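From: Brenda Huenchumán
To: Honton list
Subject: Re: [Honton] Clearing the long desk – what stays out?

Hello all,

Shigeru Hamada wrote:

> I have read the thread from March again and I still think we are being
> too soft on the desk. My proposal is simple. At the end of the day
> everything goes into a box, the box goes on the shelf, and the desk is
> bare in the morning. At present I spend the first part of every day
> lifting other people's things off the place where I want to work.
>
> I am also not convinced by the idea of display objects. The grey head
> has been on that desk for as long as I can remember and I have yet to
> see anybody put a hat on it.
>
> If somebody wants to argue for keeping things out, could they please
> say which things and where.
>
> Shigeru

Right, I would love to argue for keeping things out, and I'll say which things and where!

First, though, I do agree with more of this than you might expect. I had a whole morning at the long desk last week making covers for the Drastovow booklets, and before I could lay out one sheet of card I had moved two mugs, a roll of tape with no end to it, somebody's Escobar catalogue and a bag of rubber feet. It took ages and I was cross by the time I started. So yes to boxes, and yes to a proper shelf. I measured the one by the window and it will take four of the deep Zusico boxes side by side with a bit of room left over for the paper trimmer. They stack as well, if we ever need a second row.

What worries me is the totally bare desk. We tried it before, in the old room (this was before your time, Shigeru, so you were spared), and what happened was that everything went into one enormous crate and then the crate lived on the floor, and we all knelt round it every morning like people at a rock pool. The desk looked wonderful. I never found my good scissors again.

And I have a real soft spot for that desk with things on it. The pale honey-coloured wood is lovely, scuffs and all, and I'd be very sorry to see it sanded or painted, as was floated in the other thread. A few dark marks don't stop anyone working.

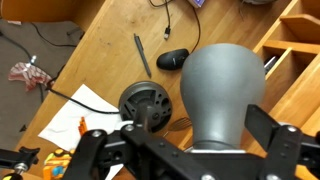 The long desk, with the grey head, the mouse, the paper and the little blocky figure

Going by that, I'd sort things like this.

The mouse stays out. It's wireless, it takes up hardly any space, and the moment it goes in a box it will sink to the bottom and we'll be buying another one. Could it perhaps have a mat, or even just a square of felt, so that it has somewhere it belongs? I have plenty of felt and would happily cut one.

The crumpled paper can go, and all crumpled paper can go, always. If it has something important written on it then please put it in the tray, flat. I have twice now rescued a sheet from the recycling because it had a phone number on the back, and I'm not doing it a third time. (I am, of course, but please don't rely on it.)

The brown slotted utensil belongs in the kitchen drawer with its relations. I know it's very good for getting things out from behind the radiator, which I suspect is how it got its new career, but then let's buy a second one and keep it on a hook. I'd be glad to pay for it.

Small bright bits, like the orange thing on the paper: I'd like one shallow dish for these. Only one, and not a big one! When it's full, somebody tips it out on a tray and we go through it together over a cup of tea. I did this with the old button tin and it was one of the nicest half hours I've had in that room.

The yellow and blue figure I would keep out. It cheers the place up no end, those light blue and orange bits especially, and I'd like it up on the shelf edge where people can see it properly. If it belongs to one of you and you want it home, do say so.

Which brings me to the head. Shigeru, you're quite right about the hats, and I take the blame, as I was the one who said we would use it for hats. But it's such a good shape! That smooth grey dome is exactly what you want for trying out anything curved, and I have three knitted things and a half-finished felt cap at home that are crying out for it. I propose it keeps its place until the end of next month, and I promise to bring the cap in. If it's still bald by then you may put it wherever you please and I won't say a word.

On labels, I'd write on the short end of each box in thick pen, and I'd use the words we really say. "Sticky things" beats "Adhesives". Last time we had a box marked "Sundries" and it became the heaviest box in the building.

As for cost, the Zusico boxes come to 27 pounds for the set with lids. There is a cheaper set without lids, but dust gets into everything at that end and I would rather we paid the extra. The order number from last time was 2848, if anyone wants to look up the size. I can collect them on foot, they nest inside each other.

Could I suggest we have a go at it together one afternoon, starting at two? I think 20 minutes would see off the worst of it, and the sorting is the fun part. I'll bring the felt and the thick pens. If somebody else could bring a damp cloth and some biscuits, we're set.

Shigeru, will you come? You can have first choice of which end of the desk is yours, and I'll help you carry the crate of old catalogues down as well.

All the best,
Brenda

P.S. Whoever has the good ruler, the steel one, please could it come back before then. I need it for the felt.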